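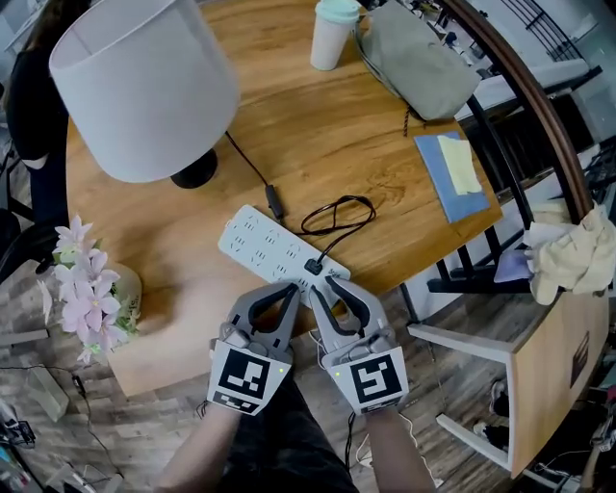

The lamp on the round table has gone out again, and I'm not convinced by the note on the last ticket that said "bulb, replaced, closed". It's the third bulb since October. The white power strip lies across the front of the table with a black plug or switch module in near its right end, and the lamp has its own small black switch on the cord, so there are at least two places to look before anyone blames another bulb. Reopening this.

Status: open
Reported by: ground floor reading room
Item: table lamp, white drum shade, round black base

14:10
Reply from Movar support: "Please confirm the lamp is switched on." It is. I've pressed the inline switch both ways. It feels the same as it always did, for what that's worth.

14:25
Tried the lamp in the wall socket by the door. Lit at once. Stayed on for 30 minutes while I did other things. So much for the bulb.

15:05
Back on the strip, first socket. Nothing. Next socket along, it came on, then went off when I moved the strip nearly a hand's width. Support now suggests the strip is overloaded. By one lamp and a charger? The charger says 5 volts on it. I doubt it.

15:20
Halvard Dahlgren rang to say the Vedeo strips are "fine if you push the plug in properly". I pushed it in properly. Same result.

15:40
Swapped in the spare Kovács strip from the cupboard. Lamp on, and it stays on when the strip is moved. I'll leave it running until closing, but I'm not calling it fixed on the strength of one afternoon.

Asked for: a new strip with a longer lead, and the old one taken away instead of put back in the cupboard. Please don't close this with "bulb".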